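Unit 3: Recipe Testing and Headnotes
Course handout, Food Writing for Home Cooks
Instructor: Ginevra Ruggiero

Reading for this unit: the Briston packet, pages marked "Baking," and the sample columns from the Hilham community cookbook.

3.1 Purpose of testing

A recipe submitted for this course must have been cooked by its author at least twice from the written text. Cooking from memory does not count as a test. During each test, the author keeps the printed draft at hand and marks every departure from it, including changes in pan size, oven setting and resting time.

3.2 Recording quantities

Flour, sugar and butter are given by weight first and by volume second. Eggs are assumed to be large unless otherwise stated. Salt is always identified by type. Phrases such as "a good amount" are returned to the student for correction. Where a range is given for cooking time, it must be followed by a sign of doneness: the color of the crust, the feel of the crumb, the reading on a thermometer.
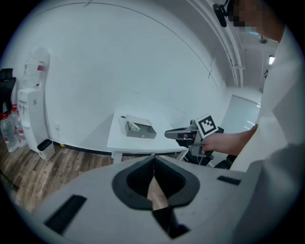 3.3 Ingredient order

Ingredients are listed in the order in which they are used. An ingredient used more than once appears at its first use with the word "divided." Students frequently overlook butter for greasing the pan, which belongs in the list.

3.4 Headnotes

The headnote should run to no more than 78 words. It names the source of the dish where one is known. A recipe adapted from another writer is credited in the first sentence, and the method must be rewritten in the student's own words. The headnote to the lentil soup by Güneş, included in the packet, is a suitable model.

3.5 Assignment

Submit one baked dish and one soup or stew, each with test notes attached. Files are to be uploaded to the Pralness page by Sunday evening. Late drafts will be read but will not receive written comments.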